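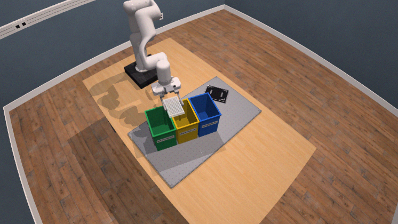

Ewan Semple would like it known that he did not set out to own 700 board games. He set out to own one, a secondhand copy of a trading game with most of its money missing, and the rest followed him home.

DUSTBY, 27 June 2020 – The Dustby Game Library, which lends board games, card games and jigsaw puzzles to anyone with an address and a reasonable attitude, will open its new home on Pramitz Street this August. The library has spent its life so far in the Semple family garage, where borrowers had to step around a canoe. The canoe is not making the move.

The new premises used to be the MacLeish shoe store, and longtime residents will recognize the sloping floor in the back, the bench where children were told their feet had grown, and the smell. Rent has been fixed for 3 years under an agreement with the building's owner, who asked in return for first pick of the new arrivals and has already used the privilege to borrow a game about competitive beekeeping.

Borrowing works the way it always has. A household membership costs $33 a year and allows two games out at a time for up to three weeks. Late fees were dropped last winter after an internal review found that they brought in very little and caused one shouting match. Borrowers who keep a game too long will now receive a postcard. It is a polite postcard, but it has a picture of a disappointed owl on it, and early results are encouraging.

Missing pieces remain the library's chief occupational hazard. Every game is checked on its way out and again on its way back, and the library keeps a cabinet of spares sorted by color, size and, in the bottom drawer, despair. Members who lose a piece are asked to say so. Members who return a piece from a completely different game, as happens more often than one would hope, are thanked and gently questioned.
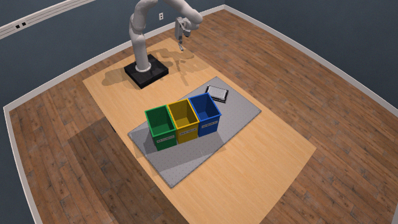

According to Taseo, the trouble with most game nights is that someone reads the rules aloud while everyone else gets hungry. The library has taken the complaint to heart. Each box on the new shelves will carry a single card, written in ordinary English, that explains how to start playing within five minutes. The cards do not replace the rulebook. They simply hold off the moment when somebody reaches for it and announces that the last hour of play was illegal.

Writing the cards took most of the spring. Some games gave up their secrets easily. Others, including a railroad game whose instructions run longer than many leases, required several drafts and a cooling-off period between two people who remain married.

The collection itself covers most tastes. There are children's games that can be finished before bedtime and war games that can't be finished before retirement. There are cooperative games, in which all players lose together, and a large section of word games, each box of which now comes with a pocket dictionary and the advice to agree on it first. The jigsaw shelf runs up to 900 pieces. Anything bigger was judged likely to end in a dining table being lost to the household for a season – a risk the library prefers people take with their own puzzles.

New this year is a reservation list. Members can put their names down for popular titles by phone, by email or by writing in the ledger on the front counter. The ledger was meant to be a temporary arrangement and is now in its third volume. It will be on the counter at Pramitz Street, attached by a string, following an incident with the second volume.

The library will start with pickup and returns only. Borrowers will choose a time slot, collect their games at the door and leave returns in the marked crate just inside. Returned boxes will rest on a shelf of their own for several days before they are checked and lent again. The play tables are built and waiting in the back room, and they will be put to use when it is sensible to have strangers breathing over the same deck of cards. Small wedges will correct for the floor. Players of dexterity games are advised to bring their own excuses anyway.

Donations of games are welcome from opening day, with a few conditions. The library can accept complete games in decent boxes and nearly complete games with an honest note inside. It can't accept anything that has been stored near a litter tray, anything that requires a VHS player, or further copies of a certain well-known property game, of which it already holds enough to house the town. Donors will receive a receipt and the satisfaction of an emptier closet.

Help is also wanted with sorting, taping and counting cards. Two hours a month is plenty. The work suits people who find it soothing to discover that a deck is in fact complete, and applicants who want to reorganize the whole system by theme should know that this has been tried and that feelings are still raw.

Existing memberships carry over, and the weeks lost to this spring's closure will be added to the end of each one without anyone having to ask. Games borrowed before the closure may be kept until the doors open. No postcards will be sent for these, and the owl has been told.

Members who would like a first time slot can leave their name with the library by phone or email. The opening date will be posted in the window on Pramitz Street once the shelves are up and the last of the shoehorns has been removed.

About the Dustby Game Library
The Dustby Game Library lends games and puzzles to households in Dustby and the surrounding area. It is run by Ewan Semple and a changing group of helpers, and is paid for by memberships, donations and the sale of duplicate copies.

Media contact: Ewan Semple, Dustby Game Library. Calls are returned in the evening, unless it is his turn.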